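3.2 The play kitchen as a place for sorting

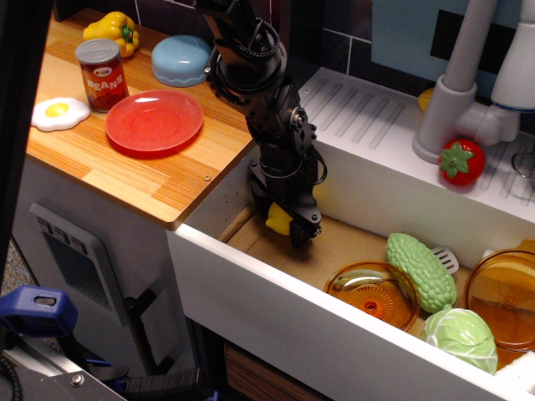 Figure 2. The sink and worktop of the play kitchen, with toy food and dishes on both surfaces.

Of all the corners we looked at, the play kitchen gave us the most to think about, and it was easily the one we enjoyed writing up the most. It is a small thing: a worktop with a wood-grain pattern, a grey cabinet front underneath, and a white sink let in beside it. Yet those two surfaces, the worktop and the basin, invite very different kinds of order, and most of this section is about the gap between them.

The worktop is flat and open, so whatever is put on it stays in view. In Figure 2 it holds a yellow pepper, a can of beans, a fried egg, a red plate and a pale blue bowl turned upside down. Food and dishes share the space, but each item can be picked out at a glance. Effiong calls this a "laid" surface, and we find the word very useful. A laid surface can be read like a shelf or a table before a meal, and a player can start almost any game from it: breakfast, shopping, washing up, a café.

The basin works in another way. Its walls hide things from the side and let them settle against one another. In the same figure a bitter melon lies across the middle with the slotted head of a spatula showing from behind it, and there is a cabbage near the front and an amber pot lid with an orange knob. Riis and Sayegh, coding the pictures separately, both marked the basin as "mixed", meaning that it held food and cookware together with no clear grouping. We were delighted by how often the two coders agreed on this label, given how loosely we had worded it at first!

A real sink has a fairly narrow job. A toy sink can be a washing-up bowl, a vegetable rinse, a shop crate or simply the place where everything goes when the worktop is wanted for something else. For this reason we decided against scoring food in the sink as "misplaced". A cabbage in a sink makes perfect sense if it is going to be rinsed, and a pot lid makes perfect sense if it is going to be scrubbed. The interesting question is what they are doing there together, and a single picture can't settle that. We therefore coded position only, and left purpose to the interviews in Section 4.

Colour deserves a word too. Briggs pointed out that toy food is made to be told apart by colour and outline, and this helps a great deal with sorting. The two green vegetables in the basin are the exception. They share a colour family, so shape and surface have to do the work, the long bumpy melon against the cabbage. We kept both in the Ukivach item list under separate codes, and would warmly encourage anyone building a similar list to include at least one such pair.

Akande's notes on drainboards, which here run in raised ridges behind the basin, are taken up in Section 3.3.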